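Widotside Residents' Forum
Board: Shared Kitchen and Pantry Policy
Thread: Proposed revision to labeling and storage rules

Moderator_Kanell
Members are asked to review the proposed revision before the comment period closes. The principal change concerns condiments. Under the current rule, an opened bottle may stay in the shared pantry for 27 days. The revision lowers this to 19 and requires the opening date on the label. The full text appears in the July bulletin.

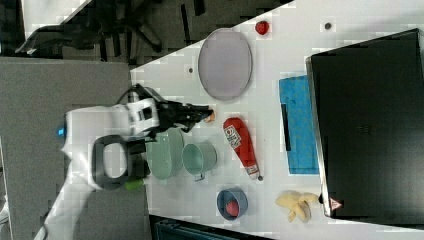

Bulletin No. 7, p. 19

Please keep comments to the text of the proposal.

T. Đorđević
I wish to record an objection. A bottle of ketchup keeps far longer than 19 days under refrigeration, and the present rule is already strict. The proposal cites no complaint and no case of spoilage. I would support the date requirement on its own.

nurkberg_east
I must disagree with Ms. Đorđević. The shelf is full by the middle of every month, and the shorter period is meant to free space. Spoilage is a separate matter.

T. Đorđević
Then the proposal should say so. Section 2 refers only to "freshness."

Amra Trajkovski
Both points have merit. At Lazarević House we assigned each unit one bin and dropped the time limit entirely. Disputes fell off within the year. The bins do take up a full shelf, and residents of larger units considered the arrangement unfair.

pantry_unit7
Would the revision cover cookware left on the counter? My colander was removed in July without notice.

Moderator_Kanell
Cookware falls under Section 4, which is unchanged. Items left overnight may be moved to the hall cabinet. Please write to the office regarding the colander.

nurkberg_east
Section 4 should be reopened as well. Counter space is the greater problem.
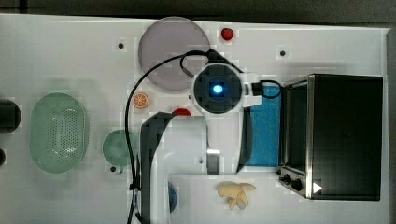
Section 4: Counter Use (current text)

Counters shall be cleared by the resident after each use. Small appliances may remain if labeled with a unit number.

T. Đorđević
I have no objection to Section 4 as written. My objection to Section 2 stands.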